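Vorkholm Street Food Association
Minutes of the members' meeting, Apr 12, 2018

Place: upper room of the Melis bakery, Vorkholm
Chair: Ravindra Saxena
Minutes written by: the secretary
Present: the owners or managers of the stalls at the Old Harbor market, and two guests from the town's market office
Absent with notice: the Hellton waffle stall, the soup bus

1. Opening and agenda

The chair opened the meeting and thanked the bakery for the room and for the rye rolls. The agenda was accepted with one change. The point on music was moved to the next meeting, as the person who asked for it could not come.

2. Minutes of the last meeting

The minutes were read and approved. One correction was made: the pancake stall did not agree to close early on holidays. It agreed to think about it. The owner wished this to be clear and the secretary has changed the text.

3. Stall places for the summer season

The market office presented the new plan for the Old Harbor. The row of stalls along the water stays as it is. The second row, which stood with its back to the bicycle racks, is turned so that it faces the first row. Guests can then walk between the two rows and see both sides. The office believes it will also be easier for the fire service to pass.

Several members asked about the wind. When the wind comes from the water, the smoke from the grill stalls will go straight into the second row. The dumpling stall said that last summer its customers already complained that the dumplings smelled of fish, and this was with more space between. The office answered that the grill stalls could be placed at the north end. The grill stalls did not like this, because the north end is far from the bus stop and gets fewer people at lunch.

After a long discussion it was agreed to try the following. The grill stalls go to the north end, and in return they may put a sign at the bus stop. The size of the sign must be approved by the office. The plan is tried until the end of May and then the members speak about it again.

The falafel stall asked to have it written down that it was against the plan.

4. Opening hours

The present rule says that all stalls open at 11 and close not before 7 in the evening. The coffee cart asked for permission to open earlier, at 8, for people who come off the first ferry. Nobody was against. The bakery said it would be glad to deliver rolls to the cart at that hour, and the two will arrange this between them.

The chair reminded the members that closing before the agreed time makes a bad impression for everyone. Guests who come after work find half of the shutters down and do not come again. He did not want to name any stall. The noodle stall said it knew very well who was meant, and explained that it closes when the broth is finished and that it will not sell broth which has cooked only an hour. A proposal was made that a stall which is sold out may close, but must leave a card on the shutter that says "Sold out, see you tomorrow". This was accepted.

5. Tasting evening

The tasting evening will be held again in May. Each stall offers one small plate from a short list, and the guest buys a booklet of tickets at the entrance. The main points decided:

– Price of one small plate: 30 crowns at all stalls, with no exceptions.
– Every stall must have at least one plate without meat.
– Allergens must be written on a card which can be read from the front of the counter. Last year some cards were lying flat behind the glass and could not be read.
– Tickets are counted the same night, in this room, with two members present from different stalls.

The taco stall asked if a plate could be sold for two tickets when it has shrimp. After some talk the answer was no. It can make a smaller plate.

There was a question about how many guests to prepare for. Last year the stalls ran out of food before the music began, and the dessert side had a long line which went in front of the pickle stall and blocked it. The chair proposed that each stall prepares 80 portions and tells the entrance when it has only a few left, so that the people at the entrance can say it to the guests. Agreed. The pickle stall will stand at the end of the row this time.

The Julix lemonade stall will make a new drink for the evening, with rhubarb and a little cardamom. Members tasted it during the break. The opinion was good in general, but some found it too sweet for food with chili. The owner will bring a second version to the next meeting.

6. Waste and washing up

The market office reported that the bins at the south end are full by early afternoon on warm days. The office can empty them one more time each day, but the cost must be shared. The members asked for the exact price in writing before they decide.

The burger stall wondered why the stalls which use little packaging should pay the same as the others. The chair found this a fair question. The office will look at whether the share can follow the size of the stall or the type of serving.

A member reported from a visit to the market in Hellton, where the guests pay a deposit for the plate and get it back at a return table. It works well there, she said, but they have running hot water close to the table and we do not. The office will find out what it costs to bring water to the old net shed. Until then no decision is possible.

7. Cups for drinks

The lemonade stall and the coffee cart have worked together on the question of reusable cups, as was decided at the last meeting. The wish is that all stalls that sell cold drinks use the same cup, so that a guest can buy at one stall and return at another. Paper cups stay for hot coffee for now.

Points from the discussion:

– The deposit must be high enough that people bring the cup back, but not so high that a family with children is afraid of it. Proposals came for 10 and for 20 crowns. No vote yet.
– The cups must stack well, as most stalls have very little room under the counter.
– The beer stall needs a measuring line and cannot join without one.
– Nobody wants to print a year on the cup. If cups are left over, they should be usable next season also.
– Some members would like the name of the market on the cup, others find that guests will then take it home as a souvenir. The beer stall remarked that in this case we at least keep the deposit.

The lemonade stall will ask two suppliers for prices and bring them to the next meeting.

Plastic cups, three in a row: 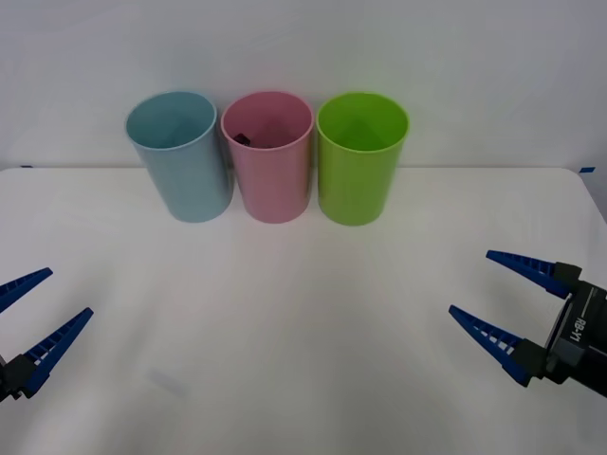
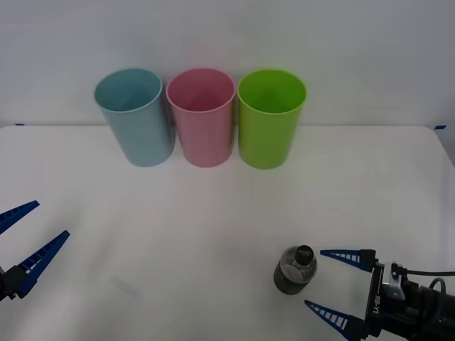
8. Other matters

The electric box next to the crepe stall makes a noise when it rains. The office will send an electrician. Until he has been there, no one should open the box, also not to "only have a look".

The ice cream stall has a freezer to sell. It is two years old and in good condition, but too wide for the new counter. Interested members can speak with the owner directly.

A guest has written to the association to complain that there are not enough places to sit. The members agree with the guest. The chair will ask the sailing club if the benches in front of the clubhouse may be used at lunch.

The secretary asks that changes in phone numbers are sent by e-mail and not told to her over the counter while she is frying.

9. Next meeting

The next meeting is held in May, before the tasting evening, in the same room. The date will be sent out when the bakery has confirmed it. Music, cup deposit and the price for emptying the bins are on the agenda.

The chair closed the meeting at 9:40 in the evening.

Approved for sending out: Ravindra Saxena, chair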